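Interlock says fail after one beer the night before?

Brayan Grajales
I had a Vustum interlock put in my car in September after a first offense. I stopped drinking at 10 p.m., slept eight hours, and the unit still gave me a fail at 6 in the morning. Fifteen minutes later it passed. Will this be reported, and can it add time to my program? I drive 60 miles a day for work, so I can't just leave the car parked.

Elvia Varela
Yes, it gets reported. The unit logs every test and the shop downloads the log at your service visit. Whether it adds time depends on your state and your paperwork. On mine, a fail followed by a clean retest inside the allowed window was noted and nothing more. Read the page you signed at the install – it should give the limit and the retest window.
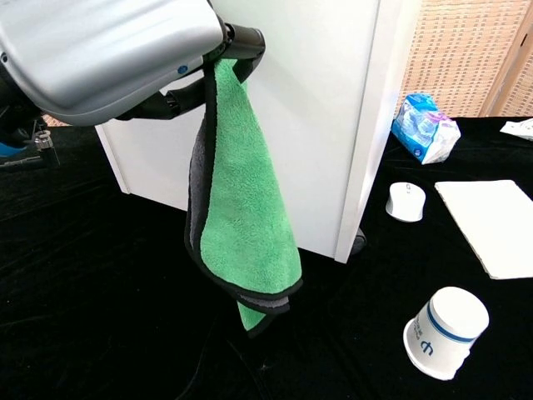 Mouthwash, cough syrup and some energy drinks can also cause a fail. Rinse with plain water, wait, then blow. If you think the reading was wrong, write down the time and what you had eaten or used, and call the shop the same day. Mine was Hinrichs in Melness and they charged $80 for an extra visit, so ask about the fee first.

Arnulfo Espinoza
just dont drink the night before. problem solved

Comments (3)

Yolanda Arango: Same thing happened to my son with mouthwash. He switched to an alcohol-free one and has had no fails.

Kamran Farooqui: Was it really one beer? Eight hours is plenty for one.

Brayan Grajales: More like four. I called the shop and they said to bring the paperwork in.

Contact us | © Prurkano Community Help | Back to top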